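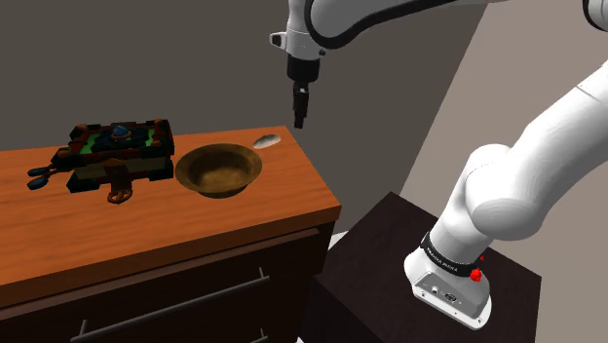 November 17, 2021

So the neighborhood has a crime wave. I know this because my phone tells me before breakfast most days, in the form of a push alert from Jollar, the app half my street installed over the summer. "Suspicious person near you." "Possible break-in near you." Near you, in this case, can mean the far side of the freeway, in a part of town I couldn't find without directions.

I put it on my own phone after my neighbor Su-bin Ban had her garage opened one night and a bike taken out of it. That one was real. I saw the door, and I saw the pry mark by the latch. She called the non-emergency line, waited a long while on hold, got a case number, and has heard nothing since. I don't blame her for wanting something that answers faster than the police do. I wanted it too, so I paid for the upgraded version, and I've been reading it with my coffee ever since.

What I've been reading is mostly people walking. A man walked past a house on Bidberg Street and looked at it. A woman sat in a parked car with the engine running. Two teenagers cut through the lot behind the pharmacy, which teenagers have done for as long as there has been a pharmacy. Each of these gets a red pin on the map, and the pin stays there. If a second person posts about the same man, he gets a second pin.

I found this out because I went back through the alerts for our zone one evening with a pencil. I took the last 100. I threw out lost dogs and loud bangs (the bangs are their own hobby around here, and everyone is a ballistics expert). Then I went through what was left looking for an actual crime, by which I mean something was taken, something was broken, or somebody was hurt or threatened. I got 8. Su-bin's garage was in there, and so was a catalytic converter I'd already heard about from its very angry owner. A package theft had been posted by three different households on the same block, so I only gave it one.

I'm not claiming this is science. I'm a person with a pencil. Somebody else might be looser about what belongs on the list, and I'm sure things happen that never get posted. But the map that evening looked like a rash, and the front page said activity in my area was "elevated." Elevated over what? I wrote to the support address and asked. I got a reply thanking me for helping keep my community safe and a link to the referral program.

Then there was the meeting at the Istport branch library, which I went to because the flyer said an officer would be there with figures. The officer was there. The figures were a slide with a bar on it taller than the bar beside it. Someone in the second row asked what years they were, and he said he'd have to get back to us on that. To be fair to him, he seemed tired and he hadn't made the slide. He did say burglaries reported in our district were down a bit from the year before, and I watched the room decide not to hear it. The next question was about whether the city could put up plate-reading cameras, and the one after that was about where to buy them.

There's a company ready for that question, naturally. Snorradóttir Security had a table by the door with a bowl of mints and a sign-up sheet. Their rep was a friendly guy and I asked him how many burglaries the cameras had solved in other neighborhoods. He told me residents report feeling much safer. I asked again. He said it was hard to put a number on deterrence. I would agree with that, and I'd add that if it's hard to put a number on, it's a strange thing to send people a monthly bill for.

My brother-in-law says I'm being a contrarian and that I'd sing a different tune if it was my garage. Maybe. I'd be furious, and I'd want the bike back. But I don't see how any of this gets the bike back. Su-bin posted hers with a photo and a description down to the torn grip tape, and she got a long string of sad faces and one man telling her she should have had a better lock. She did, for the record, have a decent lock. It was on the bike. They took the lock as well.

What she did afterward was put a steel plate over the latch and move the light so it covers the side door. The hardware store sold her the plate and her cousin put it up. I've done the same on mine, and it took me most of a Saturday afternoon because I don't own the right drill bit and was too stubborn to borrow one.

I've also written down the serial numbers on our bikes, which I should have done years ago. If you haven't, they're usually stamped under the frame where the pedals attach. Su-bin didn't have hers, and it was the first thing the dispatcher asked for.

I've asked the district office for the monthly burglary reports going back to before the app showed up. Supposedly they're public. I filled out a form, then was told it was the wrong form, then filled out the other one. If they come I'll post them here, including if they make me look like an idiot.

I canceled the upgraded plan last night. It asked me four times if I was sure.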